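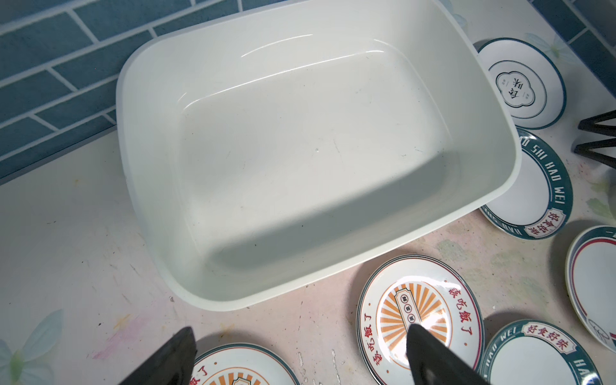

# Skaldale Plates

Notes on sorting small plates by pattern at a kitchen counter. Maintained by Zewditu Tamiru. Last edited 31/12/2021.

## Contents

- 182 clips, 1151 stills
- 23 clips have no notes yet
- Folders: `plavine/` (counter, first half) and `salminen/` (counter, second half)

## The task

Plates go from the counter into the white basin. Plates with the same print belong in the same stack. Stacks may touch or overlap a little. A plate that is put down on the wrong stack gets the tag `mixed`, even if it is moved later.
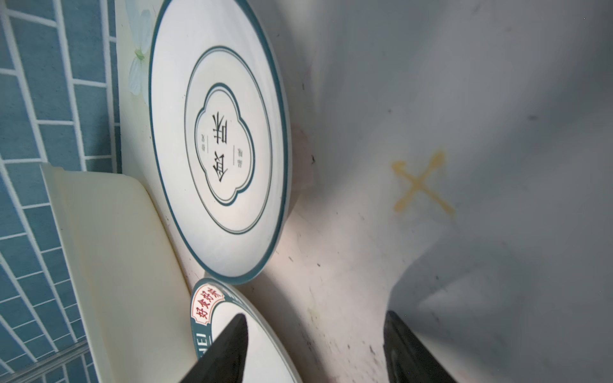 *Plate with a teal rim and cloud-shaped center, tilted on the white fabric.*

## Pattern names

We use short names in the notes files:

- `cloud`: cloud-shaped outline in the center with two large characters
- `sun`: orange sunburst in the center, red lettering on the rim
- `band`: thick teal rim with white lettering, plain white center

We use Bistotton accessions?

This use me to accept cookies. Accept | Decline

## Stacks
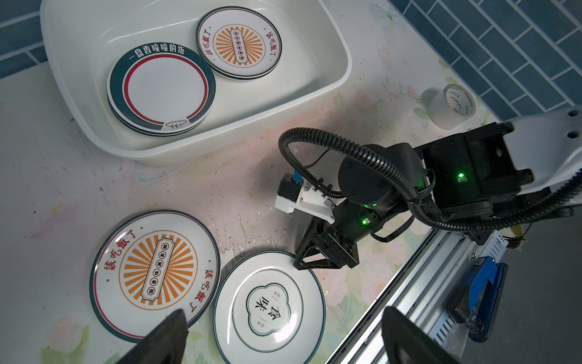

Stack order is written left to right, then bottom to top. Only the top plate can be named for certain, so lower plates get `same?` unless an earlier clip shows them going in. With a `band` stack on the left and a `sun` stack on the right, the line reads `band, sun`. Plates still on the counter go on a second line starting with `out:`.

## Known problems

- 18 notes files from September use `flower` where they should say `sun`.
- Rim lettering was not typed out in `plavine/`.

Send fixes to Zewditu through the Bistotton tracker.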